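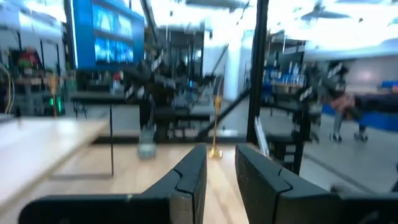 Light-colored wooden tabletop with a pale, warm grain.

Who owns the name on your workshop? Tips for small makers

If you sell cutting boards, jam or soap from home, your name and logo are worth looking after, and most of it is easy evening work!

Search before you paint the sign. Type your name into the trademark register, then try it again with the spelling mangled. I had my heart set on Cemton until a search turned up a flooring firm with nearly the same name (I'd already bought the stencil, oh well).

Keep a name folder. Mine is a plain kitchen binder with the first label I printed, the first receipt with Cadach on it, and a page from every market I've done. Write the month on everything. "December" and the year in pencil is fine. 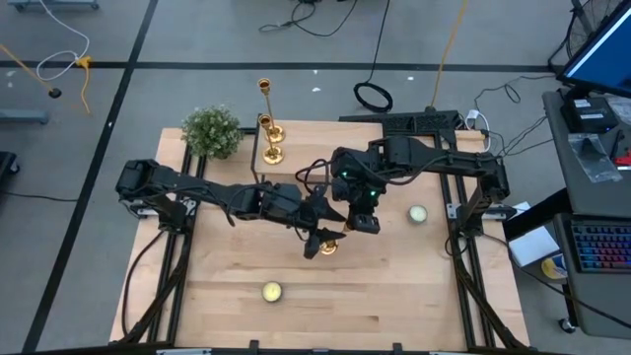 Put the logo rules on one sheet. Anyone who stocks your things should get a copy: which colors, how small it can go, and what happens when you stop working together. That last bit is my favorite, because it saves so much grief. My friend Bartosz Czarnecka let a shop call itself an "official Bindari partner" on a handshake, and when they parted ways the shop kept the sign, the web address and a drawer of 700 stickers. Getting it all back took him 4 months and a lawyer.

Register the web address yourself. Never let a helper or reseller do it for you, however kind the offer! Set the renewal reminder for the same morning you descale the kettle, or whatever chore you never skip.

Order labels in small batches. I get 200 at a time, so a change of wording doesn't leave me with a cupboard full of old ones.

Borrowed software counts too. If you use a free label program or a free font, read the license and print it for the binder. Free to use at home may not mean free to use on something you sell, and the name of the program usually stays with its makers even when the code is open to all.

Next month: getting label glue off glass jars.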